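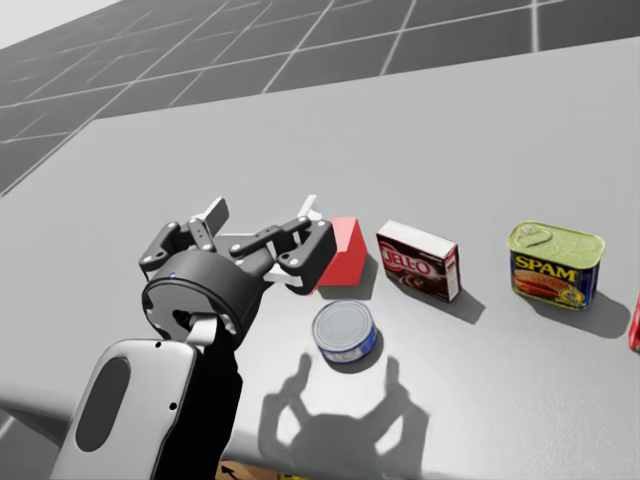 Sim view, gripper open at the red block. Jell-O box, SPAM and tuna can to the right.

Bench arm build, part 2: matching the sim to the real table

dpugh_grekville
Posted Saturday, June 13, 2020
Picking up from the March thread, which got too long. The arm is bolted down in the shared shop in Grekville and it moves. What I'm working on now is getting the simulated table close enough to the real one that a grasp I tune on the laptop doesn't need retuning on the bench.

Current trouble is the approach to the red block. In sim I can come in with the fingers open, close, lift, and it holds nearly every time. On the bench the same path pushes the block sideways before the second finger touches. I ran 307 grasps in sim overnight with the block position shifted a little each time. Only 2 failed. The bench is nowhere near that.

Friction on the block is the default value. I haven't weighed the real one. Gripper closing speed is set the same in both.

– Dwynwen

tamik
Default friction is your problem. The defaults are far too grippy for painted wood. Tilt a board with the block on it until it slides, measure the angle, take the tangent. Ten minutes of work and you have a real number.

khiguchi_y
I don't think it's friction. If the block moves before the second finger touches, the gripper isn't centered on it. More friction under the block would hide that in sim, but the cause is your tool offset or your table calibration. Touch off on three points and compare.

tamik
She said the path is the same in both. If the offset were wrong, the cans would be off too.

khiguchi_y
She didn't say anything about the cans. Dwynwen, do the cans work?

dpugh_grekville
I haven't tried the cans on the bench yet. In sim the tuna can is fine from the side. The SPAM can is fine along the narrow direction and bad the other way, as you'd expect. I'll do the touch-off first, it's quick.

setsuko_y
Is that block fixed in orientation, or are you turning it as well? With a cube, a few degrees of yaw makes one finger hit early. We had this on the old Tanabe arm and chased it for weeks. We ended up closing slowly for the last 25 mm of finger travel and letting the block square itself up against the pads.

dpugh_grekville
Position only, no yaw. I'll add yaw to the next batch.

hsasaki
I'll disagree with the whole approach. You have a working arm and a table. Run the grasps on the table. I stopped using sim for anything except checking that the elbow doesn't hit the bench.

khiguchi_y
That's fine if the arm is in your garage. Hers is shared and she gets it two evenings a week.

hsasaki
Fair. I'd still spend those evenings on real grasps and not on measuring a board.

kenta_a
Which planner is that? And are you logging the joint positions on both sides? I had a Taltuveo controller that lagged the commanded path enough to matter at speed. It looked exactly like an offset error until I plotted both. My log was 3,661 lines and the lag was there in every move.

dpugh_grekville
Logging commanded only. I'll turn on measured too.

dpugh_grekville
Touch-off is done. The table frame was out by 4 mm, nearly all of it across the fingers. Fixed that and the block gets pushed less, but it still moves. So Yuto was right about part of it.

tamik
And the rest is friction. Tilt the board.

dpugh_grekville
Tilting the board on Tuesday. Will post the angle and the measured log together.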